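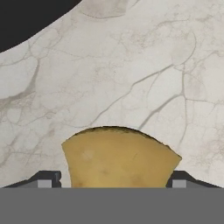
*Countertop in white marble with gray veining*

Subject: Re: [kitchen-shelf] Soup in Skutuvis, and the reread

On May 10, 2022, Vratislav Kadlec wrote:

> Hello all,
>
> I finished Skutuvis last night and I have a question for the people who have read it more than once. What is in the soup? Kullik makes it in the second chapter and again near the end, and both times the author tells us how it smells and how everyone goes quiet, and then moves on. I can find barley and something sour. My daughter says the sour thing is pickle brine. I say it is rye starter, like the soup my grandmother made.
>
> Also, is the reread still on? I missed the February one and would like to join this time, if the pace is gentle.
>
> Vratislav

Vratislav, welcome to the soup argument! I have been waiting for somebody new to pick a side, and I'm so happy it's rye starter, which is my side too.

My best evidence is in chapter 31, where Kullik is hiding in the mill and scolds the boy for letting "the crock" freeze. You wouldn't fuss like that over brine. Brine would be fine, and anyway the pickles come out of a barrel in that house (see the fight on the cellar stairs). A starter left in an icy mill for a week is another matter, and she carries it under her coat for the rest of the journey. I read that whole stretch as a love story between a woman and her sourdough and I will not be talked out of it.

For your daughter's side, there is the line at the wedding where the soup is called "green at the edges." I've got no good answer to that one. Dill, maybe? Sorrel? If she has a theory please pass it on, I'd love to hear what a younger reader makes of it.

What I ended up cooking, for anybody who wants to try:

- a cup of pearl barley, cooked separately so it doesn't turn the whole pot to glue
- one onion and two carrots, softened in butter for longer than you think
- a handful of dried mushrooms and their soaking water
- a good half cup of sour rye starter, stirred in off the heat and then brought back up slowly
- dill, lots, at the end (my one nod to the wedding)

It's thick and brown and not pretty, and I ate it 4 days running. The smell is right. I can't say better than that - you lift the lid and it's the kitchen in chapter two. My first try had caraway in it and was wrong. Nobody in the book ever mentions caraway, and these are people who mention everything else they put in bread.

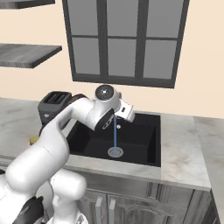

And yes, the reread is on! There are 52 chapters and most of them are short, so the plan is 2 a week, with a thread for each pair. That gets us through in half a year and you can miss a week without ever feeling lost. Chapter 17 is the monster, nearly 4000 words of Vrabec talking to himself in the snow, and I've put it with chapter 18, which is a page and a half and mostly a song.

A few odds and ends while I'm here:

The Tredico paperback and the older hardcover don't number the chapters the same way. The paperback folds the prologue into chapter one. I'm going by the paperback, so if you have the hardcover, you'll start with the prologue and chapter one together, and after that we all match.

Please put the chapter numbers in your subject line, and keep anything about the ferry out of the early threads. We had two first-timers in February who got the ferry spoiled in a reply about cheese, of all things, and I still feel bad for them.

Somebody asked off-list whether Vrabec is ever seen eating. I went back and looked, and there's the apple, there's the heel of bread he gives away, and there's the soup at the very end, where he asks for more. That's all I found. I'd read this book three times and never noticed it! It makes that last bowl hit so much harder. If I missed a meal somewhere in the middle, tell me the chapter and I'll be delighted to be wrong.

Oh, and Vratislav, would you write down your grandmother's version for us? How sour did she take it, and did an egg go in? Mine had an egg in the version a neighbor taught me, but I left it out this time to stick to the book.

I'll open the first thread as soon as I've dug my copy out from wherever my sister put it. Go ahead and start reading!

Your list mom and keeper of the crock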